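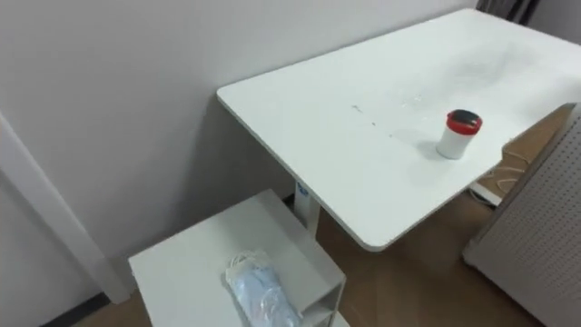

*My desk, with the smudge toward the back*

## White desk has a gray smear I can't get rid of

Okay, so I moved into this little office room in May and got myself a white desk with a matte top. I love it, but there's a wide grayish patch toward the back that looks streaky whenever the light hits it. I've been going over it with a damp cloth (you can see the drops across the middle) and then a dry paper towel. It fades, I get all excited, and an hour later it's back! Do I need a special cleaner, or did I wreck the finish?

— Setareh Heydari

**3 answers**

**Szymon Ostrowski**

I had the same thing on mine and it was leftover cleaner, layers of it. Matte tops hang on to residue. Put one drop of dish soap in a bowl of warm water, wring the cloth out really well and wipe the whole top, corner to corner (if you only do the patch you get a ring). Then go over it again with plain water and dry it right away with microfiber. Paper towel just pushes stuff around. Took me 3 rounds over a weekend, so don't give up after the first one.

**Selorm Kpodo**

Magic eraser. Works on everything.

**Rok Bošković**

Please go easy with the eraser, it's basically very fine sandpaper and I ended up with a shiny spot on my old Plalico desk that bugged me for years. I'd try Szymon's way first. If the gray is still there, a bit of rubbing alcohol on a cloth, tested somewhere underneath. And what do you rest on that part, a laptop? Mine had rubber feet that left marks a lot like yours.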